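9. April 2021

Heute endlich die Küche. Seit Tagen gehe ich um sie herum wie die Katze um den heißen Brei, räume hier eine Tasse weg und wische dort über einen Griff und sage mir, dass es so schlimm ja nicht ist. Aber heute Morgen, beim Kaffee, kam die Sonne so flach herein, dass man auf der Arbeitsplatte jeden Wasserfleck sehen konnte, und da habe ich die Ärmel hochgekrempelt, noch bevor die Tasse leer war.

Angefangen habe ich mit der Spüle, weil Isla gestern am Telefon meinte, man müsse immer mit dem Becken anfangen, der Rest komme dann von allein. Von allein kam leider gar nichts, aber schön ist es doch, so ein Edelstahlbecken, wenn man es einmal richtig ausgerieben hat. Ich habe Natron genommen und einen Schuss Essig, das zischt so freundlich, und danach mit viel warmem Wasser nachgespült. Das Sieb habe ich herausgenommen und mit der alten Zahnbürste bearbeitet, jedes Löchlein einzeln, bis mir der Daumen wehtat. Dabei lief im Radio eine Sendung über Zugvögel – ich habe die Hälfte verpasst, weil der Hahn so rauschte, und werde nun nie erfahren, wohin die Mauersegler im Dezember fliegen.

Dann die Arbeitsplatte. Als wir sie damals aussuchten, war ich ja gegen das Weiß. Ich wollte etwas Dunkles, Warmes, und Flynn hat im Laden so lange mit den Musterstückchen hantiert, bis ich nachgegeben habe. 2179 Euro hat sie gekostet, mit Einbau, ich weiß es noch auf den Euro genau, weil ich abends im Bett lag und immer wieder nachgerechnet habe. Inzwischen habe ich mich mit ihr versöhnt. Die grauen und beigen Sprenkel verzeihen einem so manchen Krümel, und die dicke Kante vorn hat etwas Beruhigendes, wenn man sich beim Warten aufs Nudelwasser dagegen lehnt.
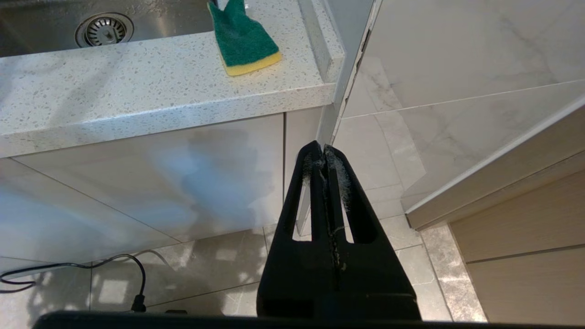 Mit den Schwämmen bin ich übrigens eigen geworden. Früher habe ich sie benutzt, bis sie zerfielen, wie Mutter es auch gemacht hat, und jetzt gibt es bei mir jeden zweiten Freitag einen frischen. Die grüne Seite kommt mir nur an die Töpfe, für alles andere nehme ich die gelbe, und an die weißen Schranktüren darf überhaupt nur ein weiches Tuch. Die glänzen so, dass man sich beinahe darin frisieren könnte, aber wehe, jemand fasst sie mit Butterfingern an! Darcy war neulich mit dem Kleinen da, und ich habe am Abend noch ganz unten, auf Kniehöhe, lauter winzige Handabdrücke gefunden. Zwei Tage lang habe ich es nicht übers Herz gebracht, sie wegzuwischen.

Zum Schluss kam die schmale Leiste an der Wand dran, wo die Platte aufhört und die Fliesen anfangen. In der Ecke setzt sich immer etwas fest, und mit dem Lappen kommt man nicht richtig hinein. Ich habe ein Holzstäbchen mit Stoff umwickelt, das ging ganz gut. Die Fuge müsste man irgendwann neu machen. Jenő hat es angeboten, er habe noch 40 Meter Silikonband im Keller, wozu auch immer ein Mensch so viel davon kauft.

Gegen zwei war ich fertig und habe ein Butterbrot gegessen, im Stehen, über dem Becken, damit bloß nichts auf die Platte fällt. Den Kühlschrank habe ich mir für morgen aufgehoben – und den Backofen, an den ich heute lieber nicht mehr denke. Jetzt noch schnell Isla zurückrufen, sonst ist sie wieder beleidigt.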